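Osetti gripper kit, trial notes, second week
July - Hui-mei Wu
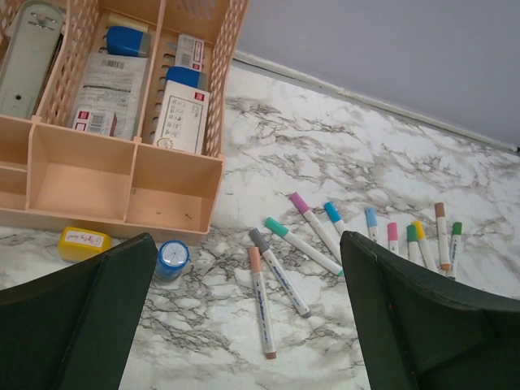

Ran the desk-tidy routine again with the Osetti fingers and the stock Grurau controller. Kit is on loan until the end of the month, then we either pay for it or ship it back.

Total picks logged so far: 204. Markers are fine when they lie apart. When they fan out close together the fingers want to take 2 at once, and narrowing the opening in software only helped a bit. Self-inking stamps grip well on the long sides. Round ones still roll on approach.

Wrist cable worked loose 3 times before lunch. Taped it for now. Kan says the newer bracket has a proper clip - have asked Ulance for a price on that separately.

Setup manual is poor on calibration. Skip page 9 and use the values in our own sheet.

To do:
- repeat with the opening speed at half
- try the soft pads on the marker caps
- get the quote in writing, part 413 included

Comments (2)
Shares (0)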